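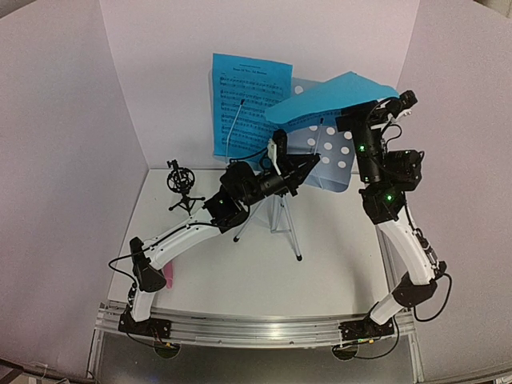

Praravine Student Robotics Program Opens Page-Turning Project to Regional Entries

July 4, 2024

The Praravine student robotics program has released the task rules and practice recordings for its two-arm page-turning project. Student teams may now register for the Oltholm round of the Virard Challenge, where the task will be run under timed conditions.

The project asks a team to program a pair of small robot arms to turn printed sheet music on a folding music stand. Both arms are mounted on an aluminum rail along the front of a white table, with panels on the other three sides. The sheets are held against the desk of the stand by thin page holders, and a turn must be completed without knocking the stand over or creasing the paper.

Paper was chosen because it is hard to model. A sheet bends differently each time it is picked up, and a grip that works near the corner may fail a short distance along the edge. Teams have to decide how the work is divided between the left and right arms, and in what order the grippers approach the page.

Students in the program have been working on the task since May. The release contains 689 practice recordings, sorted by starting page position, along with the mounting drawings and a scoring sheet.

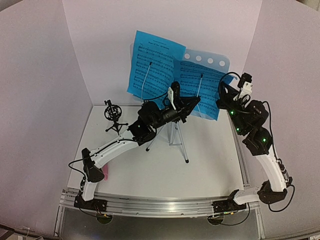

Scoring is based on completed turns. Each team receives 8 attempts, and the best five count toward the final result. An attempt ends when the page lies flat or when three minutes have passed. Teams may use their own control software or adapt the Alcantara code base, which the program maintains for classroom use. Remote control by a student is allowed in the junior division only — senior entries must run without input once the attempt has started.

Teams of three to five students are eligible. Schools without their own arms may reserve bench time at the Praravine lab outside class hours. Requests are handled in the order received, and each booking covers one team.

Rules, drawings and registration forms are available from the Praravine program office.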